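Sprechnotizen – Greifervergleich Vincze / Lusora
Stand 21. Dez. 2022

Folie 1: Einstieg
Begrüßung kurz halten. Messreihen von Emese Jakab, Auswertung von mir (Ildikó Dobos). Fragen gern zwischendurch.
Thema: zwei Parallelgreifer am selben Arm, gleiche Steuerung, gleiche Handgelenkkamera. Variiert wurden nur Backen und Schließkraft.

Folie 2: Aufbau
Arm und Controller unverändert aus dem Projekt Stusach übernommen. Kamera sitzt hinter dem Greifer, Blick entlang der Finger. Bildrate fest auf 30 pro Sekunde, Belichtung automatisch – darauf komme ich zurück.
Insgesamt 2629 Griffversuche, Objekte starr und nachgiebig gemischt. Abbruchkriterium: Objekt verlässt den Griff vor der Ablage.

Folie 3: Starre Objekte
Kaum Unterschied. Vincze schließt schneller, Lusora wiederholt genauer. Tabelle nicht vorlesen, nur auf die Spalte Schließzeit zeigen.
Falls gefragt wird: Backenverschleiß wurde nicht erfasst.

Folie 4: Nachgiebige Objekte
Hier trennen sich die Ergebnisse. Die Greiferrückmeldung meldet »geschlossen«, obwohl noch Material zwischen den Fingern liegt. Schwelle am Motorstrom musste für beide Modelle getrennt eingestellt werden. Beim Lusora liegt sie um rund 2 Prozent des Nennstroms niedriger.
Am Bild erklären: schmale Finger, gelbes Objekt dazwischen eingeklemmt, über den Spitzen wird es wieder breiter. Die Öffnungsweite allein sagt also wenig über die Objektgröße.
Dann zur Kamera: Finger und Objekt vergleichsweise scharf, Dielenboden verwischt, dazu starker rötlich-oranger Farbstich. Für die Segmentierung fester Weißabgleich vorgeschlagen.

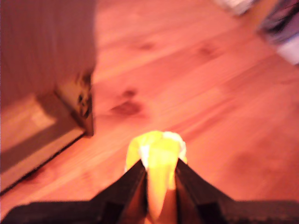
Folie 5: Offene Punkte
– Belichtungszeit begrenzen, Rauschen in Kauf nehmen
– Stromschwelle abhängig von der Schließgeschwindigkeit
– Wiederholung mit festem Weißabgleich, geplant für April
Backup-Folie mit den Stromkurven nur bei Nachfrage.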